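Can a Machine Clear Your Junk Box Yet?
Home Workshop Tips, February 2022
By Fidel Sosa

Readers keep asking whether they should wait for a robot before tackling the box of remotes, chargers and keys. My advice is to do it yourself this weekend. Small mixed items are still hard work for a machine.

Flat things are the worst. A remote lying on cardboard gives two fingers very little to get under. Keys on a ring change shape every time they are lifted. A plug with prongs can be picked up several ways, and most of them leave it pointing wrong for the next step.
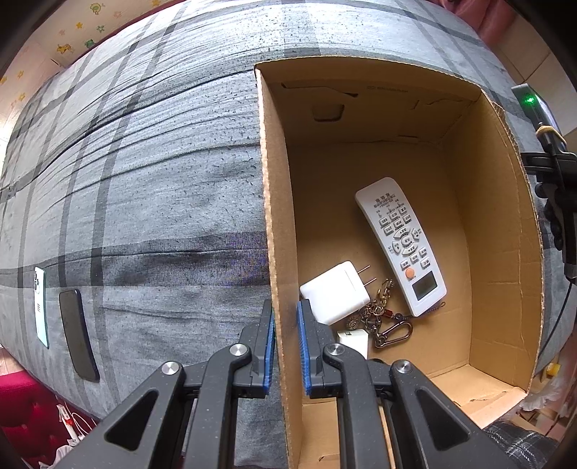 Remote, plug adapter and keys in an open carton.

If you want to make the job easier for yourself now, and for a machine later:

Use a shallow box. Cut the walls down if you have to.
Take keys off any clip or chain before they go in.
Keep phones out of the box. They scratch.
Tape battery covers shut on old remotes.
Throw out any charger that fits nothing you own.

Chunky items are another matter. A small block with flat sides can be pinched from left and right, and ribbed pads help with the grip. I saw the Holmgren arm demonstrated in September. It sorted 25 blocks without trouble, then spent nearly 2 minutes on one key ring and gave up. The arm cost $800 before the stand.
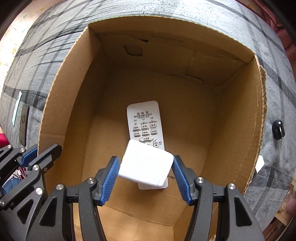

Should I buy a robot arm to sort small household items?
Wait a few years unless you enjoy tinkering. A divided drawer tray does more for less money, and it will still be useful if you get an arm later.

For labels I use masking tape and a laundry marker. Write on the tape before you stick it down.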